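9 December 2025
Omid Heydari

Parcel sorting at the Fernton bench. Two blue crates on the wood table, handwritten paper labels on the fronts. Boxed parcels go in one, mailers in the other. Barcode first, then crate.

Bags are the slow ones. The label creases with the plastic and the code has to be pulled flat before it will read.
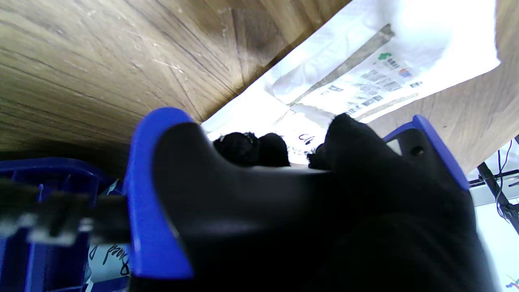

Esmaeil Abbasi reckons the bags would go quicker if Rallow stuck the label nearer the seam, and that we should ask them before April.

Worth asking. Target for the batch is 715 items, with 18 set aside as known bad codes – keep those out of the totals. 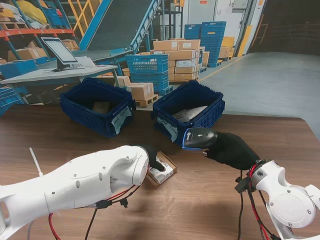
Handheld scanner and small open box at the two crates.

Crate labels are torn off by hand and written in marker. Fine for now, but the writing should be bigger. I would also like the crates squared up to the table edge before each run, as
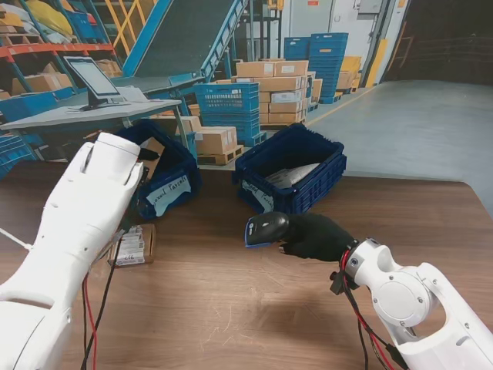 they creep when parcels are dropped in from any height. Two strips of grip tape under each should do it. Ranjbar has a roll in the stores.

To do
1. Reprint crate labels in block capitals.

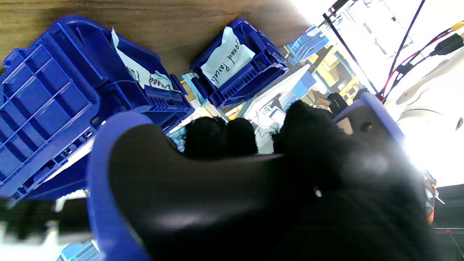
2. Grip tape under both crates.
3. Email Rallow re label position.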